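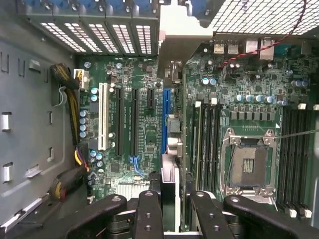 Four fingers vs two, first go

Quick one tonight, want to get it down before I forget which settings were which. Been swapping grippers over open PCs all week. The idea is simple enough: hang the fingers over a motherboard, try to get at small fiddly things, see which set gets in the way least. Wrist camera running the whole time, so plenty of footage of my fingers (the black ones).

The Vornix pair first. Nice and stiff, tips rounded, not much play. Trouble is they're fat. Between the memory slots and an empty CPU socket there just isn't the room, and I really don't want to be putting a rounded lump of anything down on bare gold pins. Stopped it well short and crept down from there.

Then the Drosura set. Thinner, bit more bend, 73 g lighter on the wrist which matters more than I thought it would. Grip force is lower tho. Fine for memory, not convinced for a big white power plug with a latch on it. Morenike reckons I should stop being scared of the force limit and turn it up. She may be right. She also isn't paying for boards.

Camera: worse than expected over the green board. Everything is small and busy and the fingers sit along the bottom of the view exactly where you want to look. Tried tilting it. Tilted too far. Put it back.

Controller log says 488 moves so far, 20 of them stopped by me on the big red button. Most of those were nerves.

Then the grey plastic board

Pádraig Gallagher's suggestion, and a good one. A plain mock-up with a socket, slots, one memory stick standing up, nothing on it I can kill. Much happier working on that. You can be rude to it. Approach angles got steeper strait away and I stopped hovering over the button.

Lighting is the new problem. Ribbed aluminium behind it throws a horrible glare and the auto exposure hunts up and down. Locked it by hand in the end, will have to redo it when the lamp moves.
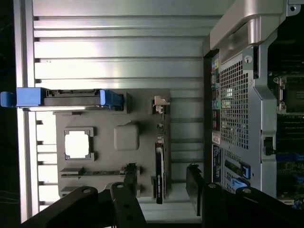 To do before March

Thinner tips for the Vornix pair. Osagie do a blank you can file down yourself, so might order two and ruin one.

Fixed exposure in the config, not by hand every time.

Same moves with both sets on the mock-up, same order, proper notes this time.

Ask Morenike for her force numbers.

Comments are open if anyone's used the Hosness controller with either of these, I'd like to know how it copes wiht slow moves near contact.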